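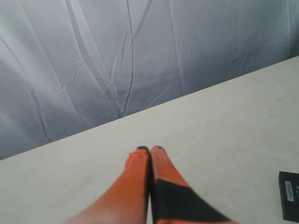 Posté par buvasance le 1 juin 2021, 12 réponses

Accueil Forums Réseau domestique Câblage Connexion

Bonjour à tous. Je refais mon coin réseau sur un plateau clair tout lisse, et on me conseille partout de mettre un serre-câble derrière la fiche RJ45 « pour que ça tienne ». Je n'y crois pas trop. Une fiche a déjà un ergot, non ? Quelqu'un a constaté une vraie différence ?

tam_236
Aucune différence chez moi. J'ai des câbles branchés depuis février sans rien autour et je n'ai jamais perdu le lien. Le collier, c'est du folklore de brico. Si l'ergot est cassé, on ressertit et puis c'est tout.

husbridge
Pas d'accord. Sur un boîtier léger, le câble tire dès qu'on déplace le meuble. Commence par regarder ton plateau : les petites marques sombres et les traces grises, c'est de la saleté ou des rayures ?

buvasance
Un point foncé et des traces grisâtres, je n'ai pas cherché plus loin. Je ne vois pas le rapport avec le collier.
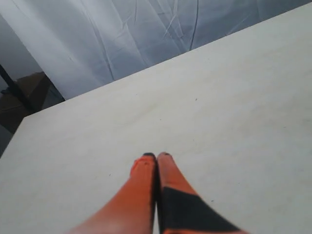 Le collier : utile ou pas ?

husbridge
Le rapport, c'est que si ton boîtier glisse sur une surface lisse, tout l'effort part dans la prise. Colle-lui des patins avant de parler de collier.

bindcombe
Mouais. Un câble de 2 mètres posé à plat, il tire sur quoi exactement ? J'en ai posé plus de 100 au boulot et les pannes venaient du sertissage. Un collier trop serré peut par contre écraser la gaine, et là bonjour les erreurs.

tam_236
Merci bindcombe. Et le manchon ? Lui au moins il sert à quelque chose.

bindcombe
Oui, il limite la pliure à la sortie de la fiche. À condition qu'il soit bien enfilé, ce qui est rare sur les cordons premier prix.

buvasance
Bon, voilà le mien.
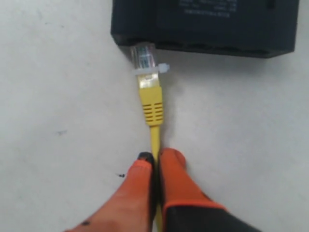
Fiche transparente, collier blanc, manchon jaune.

husbridge
Collier juste derrière la fiche, donc. À cet endroit il ne retient pas le câble au meuble, il ne fait que serrer. Je le mettrais plus loin, fixé à quelque chose.

tam_236
Ou à la poubelle.

buvasance
Je le coupe ce soir et je fais un test de débit avant/après. Je parie sur zéro écart.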